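Why did the robot arm stop?

I work at Tulomard, where we teach robot arms to help in a kitchen. It's a fun job, but things go wrong quite a lot! On 30/05/2024 our arm was meant to be practising with a tray when it froze. It just stopped, halfway through a reach, and wouldn't budge.

So what do you do with a stuck robot? First of all, you keep your hands away from it. A robot that has stopped can start again without any warning, and it doesn't know your fingers are there. We press the big stop button, then wait 30 seconds before anyone goes near. 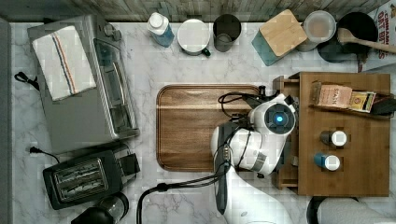

The arm reaching in over the counter. Can you spot the blue light on its joint?

Next we looked at the computer, which keeps a sort of diary of everything the arm does. It showed error number 1548. I had to look that one up — it means "I can't feel my wrist". The arm hadn't lost its wrist, of course! It had lost the messages coming from it.

Messages travel along cables, a bit like the nerves in your own arm. If a cable gets tugged or bent too often, the tiny wires inside can snap, even when the outside looks perfectly fine. Ours had a broken wire very close to the plug. 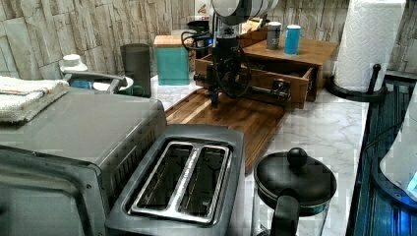

A gripper above the chopping board, with black cables looping around the arm.

You might think the arm could carry on and hope for the best. Try touching your nose with your eyes shut. Easy, because you can feel where your hand is. A robot with no messages can't do that, so it might swing into a jar or squash somebody's thumb. Stopping is the safe thing to do.

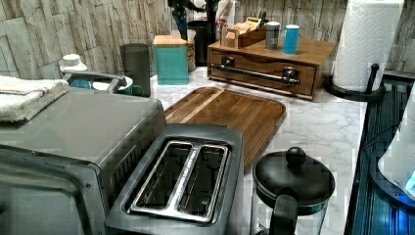 We fitted a new cable and left it a little slacker, so it wouldn't pull when the arm stretched out. Then we made the robot do the same slow reach 15 times, with one of us standing by the stop button the whole time (that was me, and my legs got very tired). No errors! We'll be checking all the cables again in October.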